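Cameron Menzies
Rules we use for two-arm sorting cells. Thread, numbered so people can point at the one they disagree with.

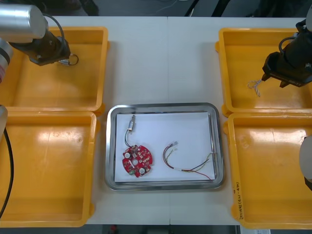 1/ One tray for incoming, and it sits in the middle where both arms can reach it. Stainless in our case. The yellow bins on the sides are for outgoing only. Parts never travel from a yellow bin back to the middle during a run. If something was sorted wrong, it waits until the run is over and a person moves it.

2/ Put paper in the steel tray. Plain white, flat, fresh sheet every shift. Bare steel throws glare and thin wires get lost in it. Paper also shows you dirt and clipped strands, so you know when to change it. We tried a gray mat for a month and went back.

3/ Each arm has its own side. Left arm drops left, right arm drops right. The seam down the middle of our table is the line. The only shared space is over the steel tray, and only one arm is allowed to close its gripper there at a time. Both can be over their own bins at once, that's fine.

4/ Release low. The part should be just over the floor of the bin before the jaws open. Small metal pieces bounce and roll if you drop them, and then your count is off by one and you spend 20 minutes on your knees. Our limit used to be a hand's width. Now it's 3 mm for metal parts and whatever you can manage for wire.

5/ Wire is its own category. A harness with a plug on it is one part, however many colors are in it. A twisted bundle with frayed ends and no plug is scrap until somebody says otherwise. Write that down before you start. Two shifts at Istel sorted the same material two different ways because the sheet just said "wires."

6/ Grip a harness by the bundle, never by the plug and never by a single strand. The small white plugs pull off with less force than you think. If the only clear grip point is a single strand, the arm should skip it and flag it.

7/ Same idea for boards with a cable attached. Pick the board by its edge. Don't lift it by the cable, and don't let the jaws touch the small components. If the cable is standing up in the way of the approach, come in from the other side or leave it for a person.

8/ Cap on gripper force is 80 percent of whatever marked the part in testing. Test on scrap. Record the number and who tested it. When you change jaw pads, the old number is void and you test again.

9/ Label bins on the rim or the wall, not on the floor. Floor labels get covered by parts, which is when you need to read them. Handwritten marker is allowed at our place if it's legible from where the operator stands. Printed is better. Unlabeled bins are fine for a setup run and not fine after that.

10/ Scuffed bins stay in use. Cracked bins don't. A crack catches strands, and the arm will lift the whole bin. Ask me how I know.

11/ Route the arm cables so the loop stays clear of the bins through the full motion, not only at the home position. Walk the arm through every pose at slow speed and watch the cable the whole time. Do this again after any work on the gripper.

12/ Floor around the table gets cleared before every run. Paper, parts, chairs, all of it. This is the rule people skip most, me included. I put it on the start checklist and it still gets skipped, so at Starkska they made it a second signature.

13/ Hands out means power to the grippers is off and both arms are parked. Paused does not count. I've had this argument at three sites - paused means it can resume, and I won't sign a procedure that lets someone reach in on a pause.

14/ Inspect the jaws every 300 picks. Look for wire strands in the pads. Full pad replacement at 4,000, even if they look good. Those numbers are ours, from our parts. Yours will be different, but you should have some.

15/ Log skips separately from failures. A skip is the arm doing what you told it to. If you lump them together, someone will try to bring the number down by loosening rule 6, and you'll be picking plugs off the floor.

16/ The sheet we work from started as the Ní Mhurchú checklist and has been marked up a lot since. Rules 5, 13 and 15 are mine. I'm still rewriting 7 for taller cables and will add it to this thread when it's done.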